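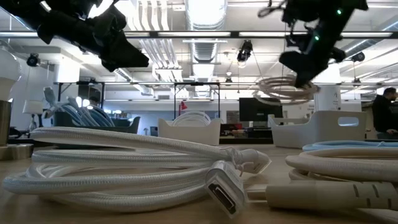

Can a machine put away household items or sort small stock without a person standing over it?

Homa Golestani

Some of this work can be done by machine today, provided that the items are rigid, the positions are known in advance and the area is kept clear. Work that involves soft, tangled or unfamiliar objects still requires a person for most of the task, and any buyer should plan on that basis.

The longer form of my inquiry is as follows. I manage the equipment room of the Brodville lending library, which loans out lamps, extension cords, video cables, chargers and small kitchen appliances to residents. Returned items arrive in mixed bags. Staff must separate them, coil and tie each cable, check that the connectors are sound and place each item in the correct bin. We currently hold 314 items on the loan register. The short reply above was given to me by our purchasing office in June, and I would like to hear from members who have direct experience before the matter is taken further. I am asking in particular about the following points:

Whether any machine can coil and tie a cable to an acceptable standard.
Whether sorting into bins can be left to run overnight.
Whether the same equipment could be used for the ordinary chores of the building, such as wiping tables and emptying the dishwasher.

Print this page
E-mail this page

Mitra Tehrani

I supervise returns at the Moradi repair depot, where the work is close to what you describe. I will take your points in order.

Cables are the hardest item on your list. A box keeps its shape when it is lifted. A cable does not, and its shape after lifting depends on where it was held, how stiff the jacket is and whether a loop has caught on the one beneath it. A braided cable catches on its neighbors more readily than a smooth one in our bins, and a connector at the end will hook through any open loop. A trained employee clears such a snag by feel and hardly notices doing so. The equipment we tested needed to look, pull, stop and look again, and it frequently lifted two cables when one was wanted.

Coiling was possible under supervision when the cable was laid out straight beforehand. Since laying it out straight is most of the labor, the saving was small. Tying was less satisfactory. Thin ties are difficult to pick up, and the loose ends must be brought around and secured without disturbing the coil. We went back to tying by hand and have not reconsidered that decision.

Sorting is a different matter. If your cables are already coiled and tied, each one behaves much more like a solid object, and placing it in a bin is a reasonable task for a machine. We ran a trial of 300 coiled cables of mixed type. Of these, 55 had to be handled again by staff. The usual causes were a coil that had opened during the move, a connector left hanging over the side of the bin, or two similar cables placed together in error. I would not leave the work to run overnight at that rate, although it may be acceptable during the day if an employee is already in the room.

I would offer these recommendations to any department in a similar position:

Use wide, low bins and do not fill them to the top. Cables that arch out over the rim are pulled loose by the next item.
Keep one connector type to a bin wherever space permits.
Remove light bulbs from lamps before they enter the sorting area. Glass should be handled by staff.
Place a label on each cable, close to the plug and facing outward.
Set aside power cords with damaged plugs before sorting begins. Our equipment did not judge wear on a plug or a strain relief reliably, and this inspection remains the responsibility of a person.

You may find, as we did, that the first four measures shorten the work considerably before any machine is purchased. I would carry them out for a full loan period and then review the hours spent.

With regard to general chores, I can speak only to what we observed. Wiping a clear table was done adequately. The dishwasher was not attempted.

Print this answer
E-mail this answer

Udent

Our office looked into this last year and did not proceed. The quoted price covered the equipment but not the training of staff, the changes to the tables or the service visits – please ask for all of these in writing. Also ask for a demonstration with your own cables. The one we attended used 2 cables, both new and both already coiled.

A robot vacuum has served us well for the floors, provided that cords are picked up first. I have no experience with the Nindness sorting table that is sometimes mentioned on this site and cannot comment on it.

Print this answer
E-mail this answer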